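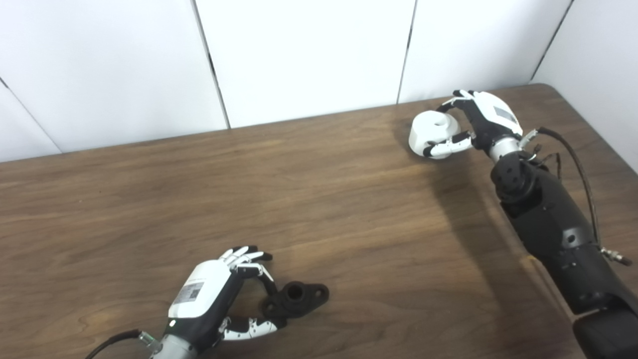
The Polmont Supplies Exchange has completed its move to the ground floor of the Warrier Building and will resume regular hours in May. The Exchange accepts surplus hardware, packing material and paper goods from member departments and makes them available to other members at no charge. Items are received at the large table along the white paneled wall, where each one is looked over before it is given a shelf location. Mechanical parts, such as the black flanged piece shown on this page, go to the hardware shelves on the left as you enter. Paper goods and packing material are kept at the rear.

The catalog now lists 1,003 entries. Hamdia Lemma, who oversees the collection, has revised the categories used at the former location. "Fittings" and "brackets" are separate headings again, and the heading "miscellaneous plastic" has been retired. Members who saved searches under the old headings will need to set them up again in the Prudmont catalog. Entries for fittings should state the number and position of any mounting holes. The diameter of the center hole should be given as well, in inches or millimeters, with the unit written out. 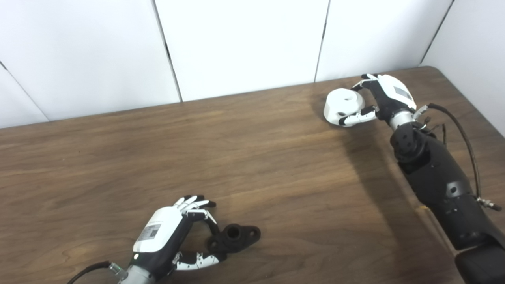
A black flanged fitting with a center hole and a smaller mounting hole in one lobe, at the receiving table.

Departments may bring up to 60 items per visit without an appointment. Larger deliveries should be arranged with Amnuay Nilsuwan at the front desk, who will reserve the table for a two-hour period. Donors are asked to remove tape and old inventory labels beforehand and to keep matching parts together in one bag. Sharp or oily parts are not accepted. Anything left outside the door after closing will be returned to the sending department.
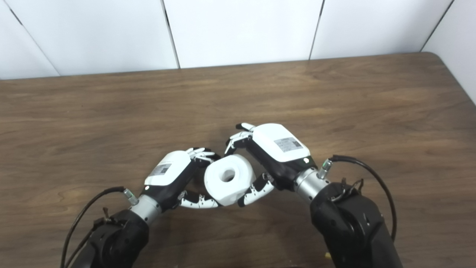
Blocks, spacers and other solid shapes have been the most requested category among the teaching departments, and the Exchange is pleased to be adding to it. Witold Pawlak has prepared a new shelf for these pieces, with the larger ones at the bottom. A typical candidate is a white cube-shaped block with rounded edges and a round hole through the middle of one side. Pieces of this kind are often received with no record of what they were made for. They should be entered by shape, color and outside dimensions, and the material field may be left blank when it is not known.

Paper is handled differently. Rolls are entered singly by width and are not combined with flat sheets, even when they arrive in the same box. Partial rolls are welcome if the outer layer is clean.
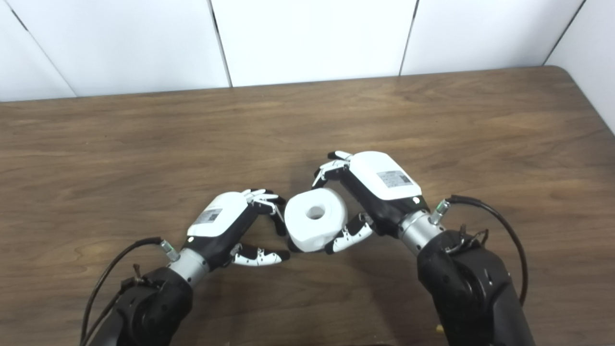 They should be secured with a paper band, never with a rubber band, and stored on their sides on the lower rear shelves. A limit of 6 rolls per member per month applies to withdrawals. Requests above that number may be sent in writing to Teodor Pawlak, and a reply can be expected within a week.

The Exchange wishes to thank Czesław Śliwiński for preparing the new floor plan, copies of which are available at the front desk.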